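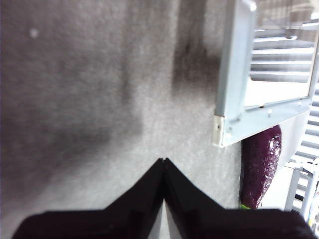 When the test kitchen at Jundby started to plan for automation, the first quotation covered only the arm. "This was our mistake," the head of purchasing says. "We asked what does a robot cost, and we received a correct answer to a wrong question."

The second quotation, from Raudsepp, had 94 lines. Fingers, cables, mounting plates, spare parts and training days were each written separately. She went through it with the technicians until June and removed very little.

In her opinion the gripper deserves more of the budget than people give it. An eggplant is smooth and long, a roll is round, and the same two fingers must hold both of them. "If you buy cheap there, you pay later in engineering hours," she says. The toaster oven, on the other hand, was a small expense.

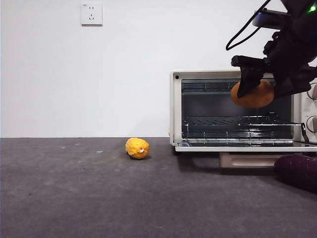

Tonora, who read the plan before it was signed, objected that a service contract of 5 years is too long for equipment which may be replaced in two. The purchasing head does not fully agree. She has kept the contract, but with a right to leave it after the second year.

For the next period she has reserved 772 hours of technician time. Fovwood, the sister kitchen, will send its own list of wishes before the budget is closed. "I have asked them to write the tasks first and the machines after," she says.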